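The table was supposed to be the easy part

I have never trusted the phrase "easy-care wood." It shows up on the tag of nearly every table I have looked at, and it means whatever the store wants it to mean that day. So when I finally replaced our old one with a blond wood table from Ketilsson, I wrote down what the tag claimed and decided to check back after living with it. It has been 17 months, which seems fair to everybody.

The claims were that the finish would resist household spills, that the pale color would "mellow evenly," and that it would never need more than a damp cloth. I paid for the table myself and didn't get a discount, in case you're wondering.

Let me start with what I like, and it's a short list. The grain is good. It runs in soft waves and there's enough of it that the top doesn't look like a sheet of printer paper. A friend has a cheaper version from another store and the pattern repeats every foot or so, like wallpaper. I have looked for a repeat on mine and haven't found one.
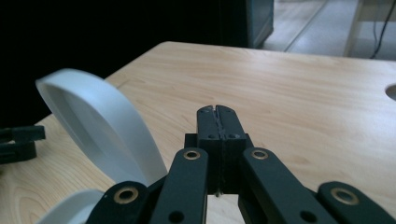

The grain, and the hole near the edge.

Now the hole. The table comes with round holes through the top for cords, and the catalog talked them up as if somebody had cured something. In my house they are for crumbs. I run a lamp cord through one maybe twice a year, in December when it gets dark before anyone has started dinner. The rest of the time they are places where a pencil can disappear. If you're choosing between a top with holes and a top without, and the one with holes costs more, I'd keep the money.

I will also say that pale wood is hard to judge in a showroom. Showrooms are lit from everywhere at once. At home you have one or two lights overhead, and what you get is a big white glare on part of the table and a warmer, browner look on the rest. It took me weeks to stop thinking the top was two different colors. It also means you can wipe down the shiny part, feel pleased with yourself, and leave a whole breakfast on the other side.

Then there's the staining, which is what people write to me about. I got 8 emails after my last post on wood finishes, and most of them wanted to know which oil to buy. My answer is that I don't know, and I'm suspicious of people who do. I tried Jedari oil on the underside first, left it alone until Thursday, and compared it with a patch I hadn't touched. I could not tell them apart.
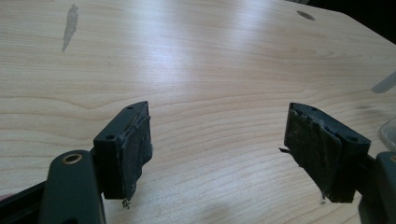

I did the test under the table for a reason. A dark mark on pale wood is a stubborn thing, and once you start rubbing at it you usually end up with the mark plus a dull ring where the finish used to be. The Ellico people sell a paste that is supposed to lift gray marks out of light wood. The reviews run to 1352 at last look, and I read far too many of them. The good ones nearly all say "can't wait to see the results," and I don't count that as a review. The bad ones are from people who waited.

My own method is a cloth wrung out hard, then a dry cloth, then leaving it alone. That's it. Lemon juice, mayonnaise, toothpaste and cigarette ash have all been recommended to me, sometimes in the same email. I'm not putting mayonnaise on furniture.

The other half of easy care is what you set down on the table, and there I've had to admit the store may have had a small point. Things with hard feet are trouble. Things that drip are worse. Plain plastic with a smooth rounded shape has been fine so far, and a lid helps, provided people close it – a big provision in this house.
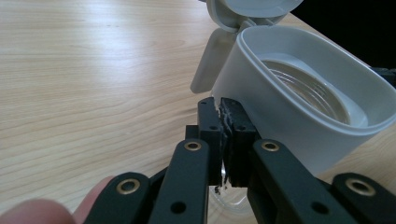
White container, lid up, with the clear ridged piece inside.

I like a container with a liner you can take out and rinse, though I think "insert" is a word that adds a few dollars to the price. Osance wanted me to believe you need a matching set, in stacking sizes, before your table can be called organized. One does me fine. A second would just give me somewhere else to lose the rubber bands.

So would I buy the table again? Probably, at the sale price, and without reading the tag. If it lasts another 1000 dinners I'll call it decent. The damp cloth claim I'll give them about halfway. "Mellow evenly" I'm leaving open, and I'll look again once the lamp is out for the winter.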